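# The Drying Rack

The Sirkolness robotics club had the room until six, and by half past four they had used up most of their patience.

Wellington Nogueira sat with the laptop on his knees. He had written the grasping code over the December break and was the only one who still understood it. Ekari had the rulebook open on the bench.

"Unload the rack," she read. "Bowls first, then the plate. No knocking, no dragging. Two points for each bowl."

"And the plate?"

"15."

"Run it again," said Janevski.

Wellington pressed the key. The arm went down over the rack and the fingers closed on an orange bowl. He leaned in to the screen, where the wrist camera was showing what the arm could see.
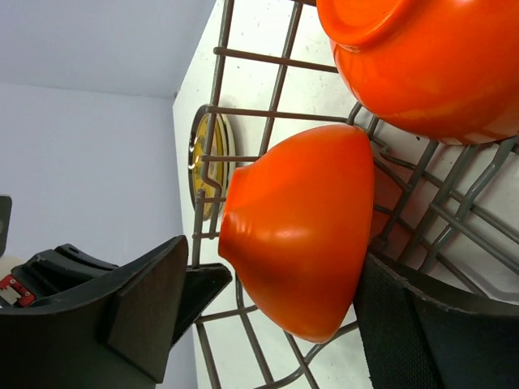 He had never liked this part. On the simulator he had done it 2,037 times and hardly looked up. In the room he held his breath every time, and so did Janevski, who would have denied it.

"It's going for the rim again," Ekari said. "You said it would go for the foot."

"I said it might."

"Is that a fault?"

"It's a choice." He scrolled back through the log — the numbers were all there, the width of the grip, the angle of the wrist. "The shiny side confuses it. It sees the bright spot and thinks there's an edge."

Janevski wrote that in the club book. The team was called Bratix, and the book had the name on every page in his square capitals.

"Open the fingers and bring it back to the start," Ekari said. "I want to see what it sees before it picks."

Wellington typed. They all three looked at the screen. 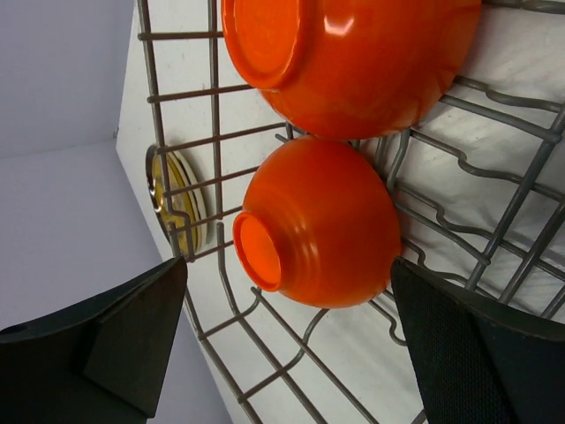

## After six

They locked up late. Ekari carried the rulebook under her coat in the rain, and Janevski asked if the plate could be left for another week.

"It's 15 points," she said.

"I know what it is."

Wellington walked behind them, thinking about the foot of the bowl. If he told the arm to ignore anything too bright, it might find the ring by itself. He would try it after supper, if his sister was off the computer.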